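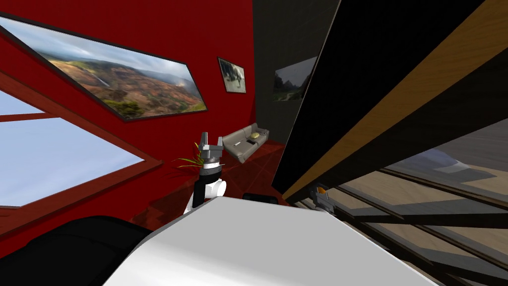
Level the head before you touch anything else

Most faults we get called to at Darnport are put down to the arms. People recalibrate the gripper, change a finger, run the wrist through its range and lose a morning. My view is that the head should come first, every time, and that the simulator is the right place to check it.

Look at the red living room as our two-armed machine sees it. The sofa, the window and the pictures on the wall all run at steep diagonals. The gripper in the middle is upright and open, and a technician in a hurry would pass it as fine. I would not send that set-up on to a real floor.

The Zetine checklist we inherited puts head level at step 17 of 20. I think it belongs at step 2, straight after the power check. Every later step leans on the camera view, so an error there gets copied into all of them.

The team at Prunedau disagree. They say software can correct for tilt, and so it can, up to a point. But a correction is one more setting to look after, and settings get lost in updates. A bracket that has been set square and tightened stays where it is — at least until the next knock.

We now log the head angle every 400 hours, in simulation and on the machine, and compare the two.

Kalogeropoulos workshop notes, May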